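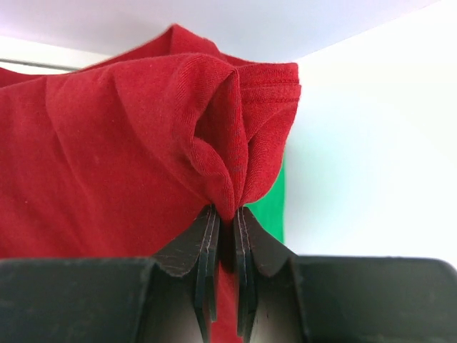 Ticket: Grasp-point policy stalls after pinch, garment set Mtshali
Project: Tisus
Opened by: Hugo Baudry
Assigned to: Kazuhiro Onishi
Status: Resolved

Hugo Baudry, 9:10 am
Policy trained on 2,000 demos closes on the cloth and then holds still until timeout. Happens on T-shirts only, towels are fine. Success on the shirt set is 60 percent. The baseline got 80 on the same set. Checkpoint is the last one from the Norkthorpe run.

Kazuhiro Onishi, 10:35 am
Can you send the gripper width trace for episode 953?

Hugo Baudry, 10:50 am
Attached. Width goes flat after contact and the predicted action is near zero.

Kazuhiro Onishi, 1:20 pm
The Dola export kept the idle frames where the operator paused after closing. The model learned the pause. Trim any stretch with no joint motion and retrain. Leave the wrist view crop as it is.

Hugo Baudry, 4:45 pm
Retrained on the trimmed set. No stalls on shirts, success back to 80. Towels unchanged. The trim script is in the Tisus repo under tools. Closing.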